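Consumer Behavior, Unit 4: What Do Clothing Surveys Tell Us?
Lecture notes, October 2019

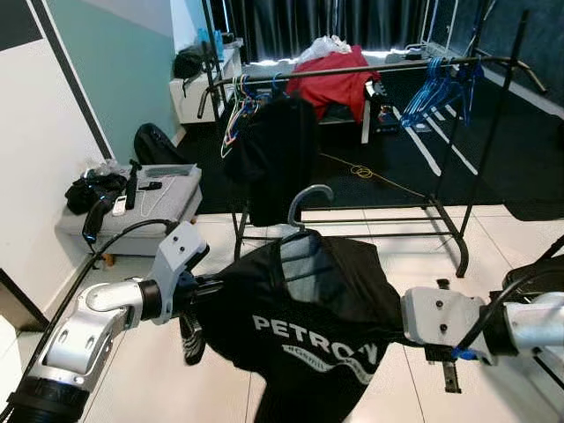
Last time we ended on the claim that people wear only a small share of the clothes they own. You have all met some version of it. Before repeating it in a paper, ask who did the counting.

The Kullcombe survey
The usual source in this course is the Kullcombe wardrobe survey, which went out to 2,000 households. The headline says that 70 percent of garments had not been worn in the past year. Some problems:

Only 30 percent of the households sent the form back. We know nothing about the rest. My guess is that people with stuffed closets and a guilty conscience are more likely to answer, but that is a guess too.

The form asked people to remember. Try it yourself: when did you last wear your second-best sweater? Most of us remember the season and make up the rest.

"Garment" was never defined. One household listed socks one by one, another wrote "socks, drawer of." Both were entered as given.

The survey was paid for by Wanent, a clothing resale firm. That does not make the number false — it does mean someone was hoping for a large one.

The diary study
Lourenço Carvalho tried something slower. He asked people in Bayram to write down what they wore each day for nine weeks, starting in September. His share of unworn clothes came out much lower in the homes that finished. I like this study better, but don't let it off easy. Nine weeks of fall weather says little about swimsuits, and people who keep a diary start dressing for the diary. Several admitted digging out old shirts so the page would look less dull.

What about Rudo?
The Rudo report gets quoted as a third source. Check its notes. It takes the Kullcombe figure and rounds it up, so it adds no evidence at all.

For next class
Find one news story that uses a wardrobe figure and trace it back as far as you can. Write a page on where the trail stops. "Studies show" is not a source, and neither is another news story.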